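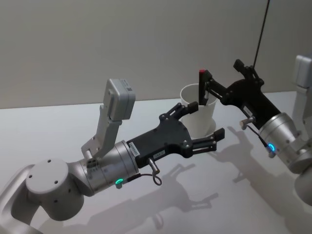
Cerkwood — handling demonstrations, progress note

3 min read

To: Carolina Veloso, Hurville
From: Henrike Eichhorn
Jul 21, 2026

Short one this time, writing between sessions.

Where we are: 199 demonstrations of the cup task recorded and kept. Target was lower so we're ahead. Mostly one operator steering by remote control, with a second person watching the arms and calling out when a finger gets too close to the rim. Two-arm version is slower. One arm comes in with its jaws open at the side of the cup, the other puts a finger down inside it, and getting both to arrive togther is most of the job. New operators need more than 30 tries before we keep anything they do.

Threw out the June batch from the first week. Camera clocks were off between the wrists and the head, so the pictures didn't line up with the arm movements. Fixed, and checked again every morning now.

Spend: on plan. The Tokgöz spare fingers came in a bit under quote. Flaltano still haven't sent the invoice for the second control station — chased twice.
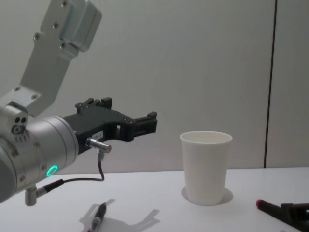

The single-arm runs are the easier half and we do them first thing, when people are fresh. Gripper held level with the rim, fingers open, then a slow move in from the side. Slow matters. A hurried approach gives a demonstration the model copies badly, and paper cups don't forgive much. We also tried guiding the arm by hand for 2 sessions. Nicer to learn, but hands end up in the camera views, so remote control stays the main method for now.

Problems: operator fatigue after an hour or so, quality drops. Have cut sessions short and added a break. Cable on the wrist wants better routing too, Cerkwood workshop is looking at it.

Next: 12 more two-arm sessions, then the first training run on the full set. Would like a decison from you on whether we add a second cup size before that or after — before is cheaper for us.

Raw logs on the shared drive as usual, ask if the link has expired.

Henrike

Contact | © Cerkwood 2026 | Back to top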